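Re-zeroing the two-arm cell (and finally fixing that cable)

Friday, December 7, 2018

I've been promising a post about the handover cell for ages, and this week I have something worth writing down, so settle in. It's a long one and it's mostly about cables and patience.

If you're new to the blog: Kavska is the two-arm setup I look after at Zirside. Two arms on one body, a parallel-jaw gripper on each, a white table in front of them. The job I care most about is the handover, where one arm offers a small thing and the other takes it. It sounds like nothing. I have spent more evenings on it than I spent learning to drive!

Back in November the handovers started going sour. The giving arm was fine, the taking arm was fine, and together they were missing each other by 3 mm. Always the same direction, too, which made me happy in a strange way, because a miss that stays put is a miss you can chase. Random ones make me want to go home.

So I did what I always do and blamed the software first. I rolled back two weeks of changes, ran it again, same 3 mm. Then I blamed the table. It's two panels butted together, and I was sure one had dropped. Out came the straightedge, and the seam was perfectly good. (I checked it again the next morning. Still good.)

What I should have looked at first was the wrist on the left arm. The bracket there carries a cable that goes up, over and back, and somebody (me) had retied it a bit short after the last service. With the arm stretched out toward the middle, the cable was pulling on the bracket, and the bracket had crept on its screws. My gripper calibration is taken off that bracket. Move the bracket, move the calibration, and the arm very confidently goes to the wrong place.

The fix took one afternoon, and I loved every minute of it. First I powered down and took the cable off completely, then loosened the bracket and seated it square against the wrist. The screws went back in with a dab of threadlocker, snugged a little at a time, working across the bracket instead of going around it. Then I left it alone for 20 minutes and had a sandwich.

Next came the cable. I gave it a much more generous loop this time and walked the arm by hand through every pose the handover uses, watching for the loop to go tight. The far reach is the one that matters. If it's slack there it's slack everywhere, but you also don't want so much slack that it catches the gripper on the way back in. I retied it three times before I liked it. The right arm's cable runs over the elbow and I've never had trouble with it, so I checked the ties and left it in peace. 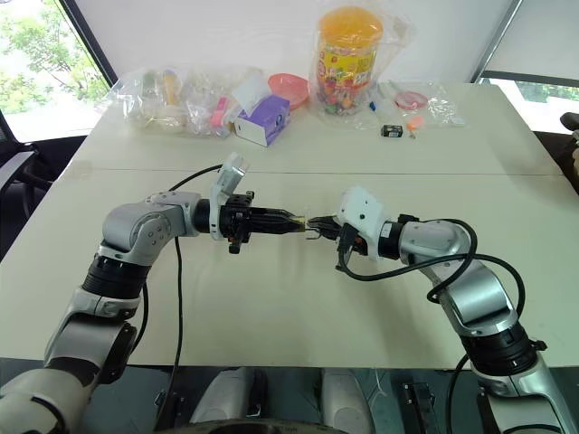 With the mechanical side done, I re-zeroed both arms and ran the calibration from scratch. My rule is to do the meeting point last and do it slowly. I bring the giving gripper to the middle, stop, bring the other one in at a crawl, and keep my hand near the stop button the whole time. You learn so much at that speed! At full speed a slightly crooked approach just looks like a fumble. At a crawl you can see which jaw touches first, and you know exactly which way to nudge the offset.

After that I ran 20 slow handovers, then turned the speed back up and let it go for the rest of the day. The counter says 526 cycles since the repair and the miss hasn't come back. I did stop it once to swap the gripper pads, which were due anyway.

A few notes for myself, and for anyone running a Sopacua-style bracket like mine:

Put a paint-pen line across the bracket and the wrist, so you can spot creep at a glance. I have one now and it would have saved me most of November.

Check cable slack at full reach, never at the parked pose.

Write down how long the tie-off is. "Looks about right" is how I got here.

Next up is the calibration script, which still makes me type the offsets in by hand. I'm borrowing an idea from the Hestgate cell, where the script refuses to start until the old values have been archived. I've got half of it working and the other half throwing errors I've never seen before, so that's my weekend sorted.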